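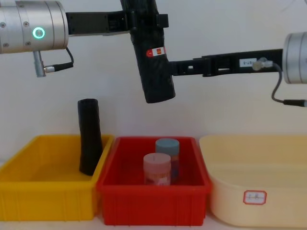 Sorting the shed drawer of odd screws. Takes an arvo, do it once and you're set.

You'll need: old towel, magnet, marker, masking tape, tubs with lids. Takeaway ones are fine.

1. Tip the lot onto the towel. Colour doesn't matter yet, just spread it out.

2. Run the magnet over. Stainless mostly stays put, plain steel jumps. Two piles.

3. Pull out the rubbish. Stripped heads, bent nails, anything rusted through. Be ruthless. I binned half of mine and haven't missed a one.

4. Sort by type. Wood screws, machine screws, bolts, then wall plugs. Dont bother with length at this stage, you'll go mad.

5. Now length. Short, medium, long is plenty. Anything over 100 mm gets its own tub.

6. Tape and marker on the FRONT of the tub, not the lid. Lids get swapped.

Nuts and washers: thread them on a bit of wire, twist the ends. Toon Dierckx put me onto that one, works a treat with the tiny ones.

Leftover flatpack bits go in a zip bag with the name of the furniture on it. Keep the allen key in teh same bag.

We use cookies to improve your visit. Accept | Manage settings

Heavy tubs on the bottom shelf. Done.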